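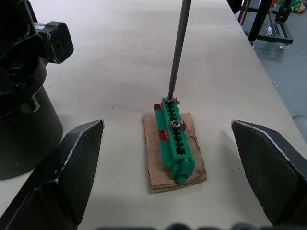

*Two screws in a printed block, bit in the upper one.*

**Subject:** Re: [oldhouse] Peltora on seized screws, has anyone tried it?

> We did the Trujillo Street windows with it in March and I'm a convert. Brush it on, wait 50 minutes, and the screws come out like they went in yesterday. These are the original steel screws in the sash locks and stop beads, painted over more times than I want to think about. The guy at the counter in Bruvport told me it beats anything else on the shelf because it "reverses the rust" instead of getting around it, and after what I saw I believe him. Every screw in the front parlor came out whole. It isn't cheap, but compare that with drilling out and plugging. I'd say this should go in the list FAQ under hardware and we can retire the old advice about heat and patience.

I'd like to slow down before anything goes in the FAQ.

I'm glad the parlor went well, and I'm not calling anybody a liar. But read the message again and look for the part where one screw got the stuff and the screw next to it didn't. I can't find it. What I can find is a person who scraped the paint out of the slots, cleaned the edges, picked a driver that fit, went around the room brushing, waited most of an hour, and then leaned on each screw carefully. I've pulled a lot of hardware off a lot of sash, and if you do all of that with nothing in the brush at all, most of them come out. Paint is what holds a lock screw. Rust comes a long way second in a dry front room that's had a porch over it for a century.

And I don't know what "reverses the rust" is supposed to mean. Rust is bigger than the steel it came from. That's why it jams. You can dissolve it, and there are acids and soaks that will do that on a bench overnight, but then there's a gap where steel used to be. Nothing puts the thread back. A thin oil can creep in and make things slide a little easier, and I have no quarrel with that, but then it's a thin oil and I'd like to pay thin oil prices.

There's also the wood to think about, and I'm surprised it hasn't come up in this thread. These screws go into pine, some of it very dry. Anything thin enough to creep down a thread is thin enough to go on creeping once it gets there. At the Fasdale house I was handed a set of lower rails somebody had treated the year before with a different product, and the primer would not stay down around the screw holes. I ended up washing with solvent, sealing with shellac and starting over, and I still don't trust two of those rails. Was it the oil? I think so. I can't prove it, and I'd rather say that than pretend I ran a trial. Still, before we tell every newcomer to brush a product around their sash locks, somebody should be able to tell us how paint behaves on top of it next winter. March isn't long enough ago.

What I do, and it's close to what the old FAQ says:

1. Dig the paint out of the slot. All of it, down to the bottom, including the corners. I use a broken hacksaw blade ground to a hook.
2. Score around the head with a knife so you don't lift a dinner plate of paint with it.
3. Try a driver that fills the slot side to side. If you can see daylight at either end, go get another one. Most of the chewed heads I'm shown were chewed by the wrong driver, last month, by the owner.
4. Tighten first, just a hair. You want to feel it break loose, and it often does that going the wrong way.
5. If it won't go, soldering iron on the head for a couple of minutes, let it cool all the way, try again. No torch. You have old glass and old putty inches away, and probably lead in the paint.

That last one deserves its own warning, again, for those who skim. Lead paint and heat is a bad pairing and the iron should be touching bare metal only. If you can't get the head bare, don't heat it.

On slotted versus cross-head, which came up further down the thread: please don't replace brass or steel slotted screws with cross-head ones because they're "easier." They're easier for you on a Saturday-type job and wrong for the window forever. Slotted screws in the right lengths are still sold. I buy a box at a time, last one was 400 and will see me out, I think.

As for drilling out and plugging being the only other choice: no. A snapped screw in a stop bead can usually stay exactly where it is. Move over half an inch, drill a pilot, fill the old spot. If it's a lock and the holes have to line up, a hollow screw extractor takes out a little cylinder of wood with the shank in it, and you glue in a dowel. It's slow the first time. It isn't a disaster, and it isn't an argument for an expensive can of anything.

So here's my offer. There's a stack of sash in my garage out of a house that was past saving, 1920s, painted shut, every lock still on. I'll prep all of them the same way. Left-hand screw gets Peltora, right-hand screw gets nothing, and I'll write down what happens, including the ones that snap. If it wins I'll say so here and write the FAQ entry myself. Then I'll prime the rails and leave them outside until spring, so don't expect the second half soon.

Two requests before I start. If anyone has a part can they're not going to finish, I'd take it off your hands, as I'm not eager to buy a new one for this. And if the original poster still has any screws left to pull in the back rooms, please leave one or two of them dry and tell us how they went. Same driver, same hands.

Until then I'd leave the hardware section alone. If somebody wants to add a line saying a list member had good results on Trujillo Street, fine by me, as long as it says that no untreated screws were tried.

Separate matter: the link to the putty recipe in the FAQ has been dead since the server move. Does anyone have the text saved? It was the one with whiting and boiled oil, and the note about working it warm.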